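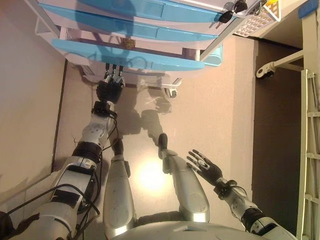 图1 浅蓝色抽屉推车及周边地面,钥匙挂于锁上,旁为白色多孔篮

# 抽屉推车的物品归位与周边环境整理

课程实践项目报告
项目名称:Plenedska 收纳改进小组课题
实施地点:Walteck 教学楼 1218 室
提交日期:2026年2月22日

## 一、项目背景

1218 室由多个课程班级轮流使用,公用工具、清洁用品及零散材料均存放于移动推车。上学期的使用登记显示,课前查找物品所占用的时间偏长,归还位置不统一,部分物品长期滞留在推车底层搁板。经指导教师同意,本小组以推车及其周边区域为对象,开展为期 6 周的整理实践,拟形成一份可供后续班级沿用的管理办法。

本课题不涉及新家具的采购,所有调整均在现有条件下完成。

## 二、现状调查

### (一)推车结构

推车为白色框架,配有浅蓝色抽屉,抽屉正面设有凹入式拉手条。抽屉下方为开放搁板,底部装有脚轮,便于在课间移动。框架侧面附有白色多孔篮。

调查发现,凹入式拉手的优点在于不突出于抽屉正面,通过狭窄过道时不易钩挂衣物;缺点是使用者弯腰开启最下层抽屉时着力不便。多数使用者因此倾向于把物品放在上层,上层过满而下层闲置的情况较为普遍。

### (二)钥匙管理

推车钥匙带有黑色钥匙头,成串使用,平时挂于锁上。此种做法取用方便,但推车移动时钥匙随之晃动,亦不利于责任交接。小组查阅登记簿,发现钥匙领用记录存在缺项,集中于连续排课的时段。

### (三)底层搁板

底层搁板原无用途规定。图1中搁板上有一件棕色小物,即属于未归入任何抽屉类别的情形。此类物品在清点时容易遗漏,清扫地面时也需另行挪动。

### (四)地面与墙边

室内浅米色地面表面光滑,反光明显,灰尘在侧光下容易辨认,适合以目视方式检查清洁质量。推车右侧为颜色较深的棕色地面,处于阴影之中,检查时须另行照明。墙脚设有深色踢脚线,沿线积尘应与地面清扫一并处理。

## 三、整理方案

小组经讨论确定以下分类原则:

| 位置 | 存放类别 | 管理要求 |
|---|---|---|
| 上层抽屉 | 每次课程必用的文具与量具 | 下课前清点 |
| 中层抽屉 | 备用耗材 | 每周补充 |
| 下层抽屉 | 使用频率较低的工具 | 每月核对 |
| 侧面多孔篮 | 擦拭用布 | 不得放置尖锐物品 |
| 底层搁板 | 待认领物品 | 存放不超过 2 天 |

标签采用 Fluso 可撕式标签纸,统一贴于抽屉正面左上角。标签文字以物品名称为准,不使用缩写。曾有组员建议用颜色区分类别,考虑到抽屉颜色一致、后续班级未必备有相同颜色的标签纸,该建议未予采纳。

钥匙改为由当日值班学生签领,课程结束后交回登记处。登记表增设交接时间一栏。

## 四、织物类物品的处理

布料、套类等织物此前与金属工具混放,取出时常有钩连。小组将织物单独列为一类,对其表面与边缘状况进行了观察。

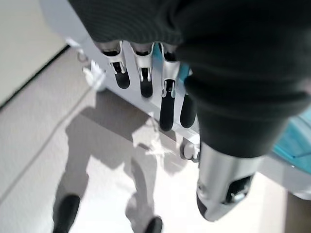 图2 深炭灰色织物的细罗纹边缘与柔软褶皱

图2所示织物呈深炭灰色,上缘可见类似针织的细密纹理,右侧沿弧形垂下并形成褶皱。对于此类带有罗纹的深色织物,小组提出以下保管要求:

1. 存放前检查边缘有无脱线,发现脱线的单独登记。
2. 沿纹理方向抚平后折叠,避免在褶皱处重压。
3. 不与带有开口、槽孔或外露螺钉的金属件直接接触;确需同放时以纸板隔开。
4. 深色织物上的浅色绒毛用粘毛滚筒清理,不得用湿布反复擦拭。

第三项要求在讨论中意见较多。有组员认为纸板隔层占用抽屉空间,最终决定仅在下层抽屉设置隔层,上层抽屉维持原状。

## 五、实施情况

方案实施前,小组对全部值班学生进行了说明,并在门内侧张贴简要规定。实施期间共安排 8 次检查,检查内容包括抽屉分类、钥匙登记、搁板滞留物及推车停放位置。

前期检查中,底层搁板仍有物品逾期未清理,经与相关班级沟通后逐步改善。钥匙登记执行较好,缺项仅出现于临时调课当日。抽屉分类方面,备用耗材误放入上层抽屉的情况反复出现,小组随后修改了标签措辞,将“耗材”改为具体物品名称。

推车停放方面,原规定要求脚轮与踢脚线平行。实际执行时,值班学生认为该要求过细,且靠墙停放后侧面多孔篮不便取用。小组将其修改为停放后抽屉能够完全拉开、不占用过道即可。

## 六、存在的问题

本次实践未对抽屉承重进行测试,下层抽屉集中存放工具后是否影响滑轨寿命,尚无依据。深棕色地面区域的清洁检查依赖手持照明,不同检查者的判断标准存在差异。织物类物品数量较少,前述保管要求是否适用于其他材质,有待进一步验证。

此外,待认领物品的最终处置权限尚未明确。小组已向课程管理部门提交书面询问,截至本报告提交时未收到答复。

## 七、后续安排

标签模板、登记表及分类表将移交下一届 Plenedska 小组,计划于7月学期结束时复查一次。复查应沿用本报告第三部分的分类表,如有改动,须在登记簿首页注明改动内容及经办班级。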